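Plonenier Flat Sheets in Cream and Olive: A Review From a Fussy Folder

Posted 24 May 2026

I've had my eye on the Plonenier flat sheets for so long that the shop page practically knew me by name, and in March I finally gave in and ordered 2 of them, one cream and one olive (I meant to get just the cream, but then the olive went on sale, and you know how that goes). The total came to $141 with shipping. That's more than I've ever paid for flat sheets, and I did leave the tab open overnight before I clicked. There were 541 customer reviews at the time, and I must have read half of them, mostly people arguing over whether the olive is green or brown. It's green! A soft, dusty, slightly grayish green, but green.

My old standbys are from Trornwood, and I still love them dearly, so that's what I'm comparing these to all the way through.

How they feel

Lovely, right out of the package. The fabric has a bit of body to it, so when you shake a sheet out it floats down in one big slow billow and lands more or less where you wanted it. My Trornwood set is thinner and silkier and tends to slide off toward whichever side you aren't standing on. If you like that cool, slippery feel you may find the Plonenier a touch plain. I got used to it within a few nights and now I reach for it first.

The wrinkle question

They wrinkle. I'd love to tell you otherwise, and the label does say "easy care," but pull one out of the pile and it has creases, and spreading it out and tugging the far edge snug only takes care of some of them. You still get those long slanting ripples across the middle. I don't iron sheets and I'm not about to start, so I've made my peace with it, but if you want that smooth hotel look, plan on getting the steamer out. 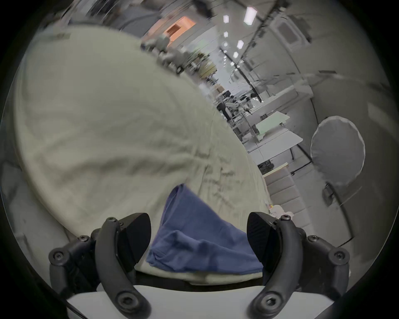 Cream bunched up above, olive spread out below.

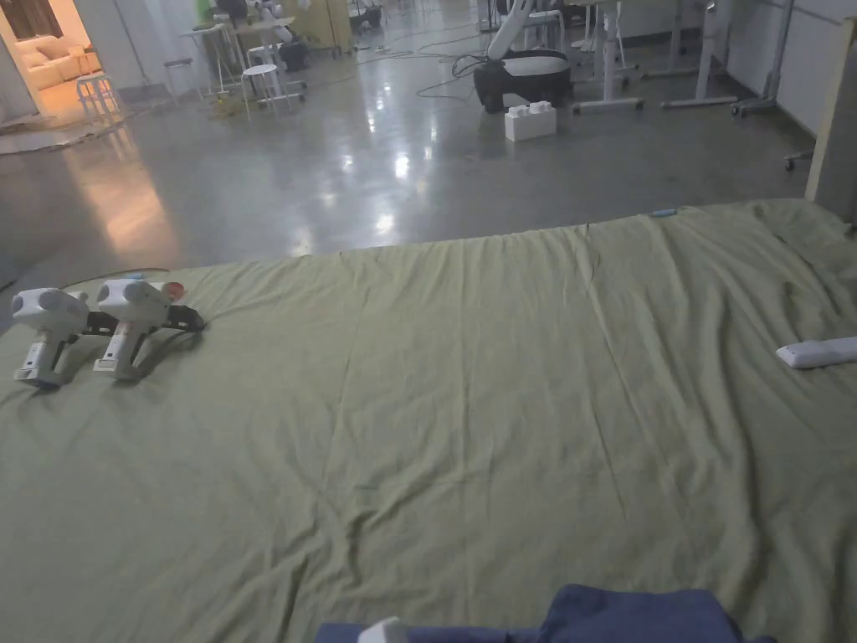 Washing and folding

Warm wash, low dry, out of the machine while there's still a little life in them. The cream has stayed cream, and the olive gave off a bit of color on its first trip, so do keep it away from your whites. Folding is easier than I expected for a sheet this generous. I lay it flat, bring the long edges together, smooth it with my forearm and go from there, and the stack stays put on the shelf.

Who I'd send to Cairns instead

If you're on a tighter budget, the Cairns flat sheet is perfectly nice and comes in more blues. The hems are narrower and the corners aren't as tidy, but for a guest bed I'd be happy with it.

Four stars from me. I'd buy the olive again tomorrow, and I'm already eyeing the rust.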